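The Second Life of the Office Kitchen

When Stela Ciobanu took over the lease on an old print shop in Tarton, the kitchen was the last room she thought about. It had one sink, one outlet and a door that opened the wrong way. Her firm, Fluteck, had eight people then. They ate at their desks.

Today the company has 70 employees, and most of them eat lunch together between noon and one. There is no free food. People bring their own or take turns cooking soup, and they pay into a jar for coffee and bread.

"I didn't plan it," Ciobanu says. "We got a longer table because the old one broke."

Small firms in this part of town have been putting money back into their kitchens, often after years of cutting them down to a coffee machine and a shelf. Ovidiu Mocanu, a builder who fits out offices, had 200 requests for kitchen work last year. He says most clients ask for the wrong things first.

"They want a big island and nice lamps," he says. "Then I ask where the lunches go in the morning."

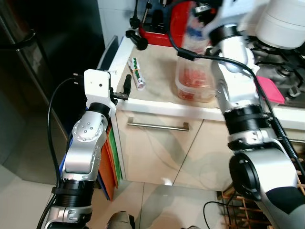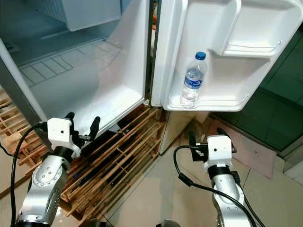
Cold storage is where the arguments start. At Sivano, a translation agency two streets over, Keabetswe Modise spent her first January as office manager settling a fight over a single shelf. She tried name labels, then a chart. In the end she set a clear-out time, 4 p.m. before every weekend, and anything left behind goes in the trash.

The budgets are modest. Timothée Bailly runs a bindery with his brother and spent $1,000 on theirs, mostly on a used counter and a deeper sink. He would have liked a dishwasher – the pipes are on the wrong wall.

Not everyone at Fluteck comes to the table. Kazimír Šindelář, who has been there since the print shop days, still takes his sandwich outside. He does wash up on soup days, and he has asked for a second drying rack. Ciobanu says it has been ordered.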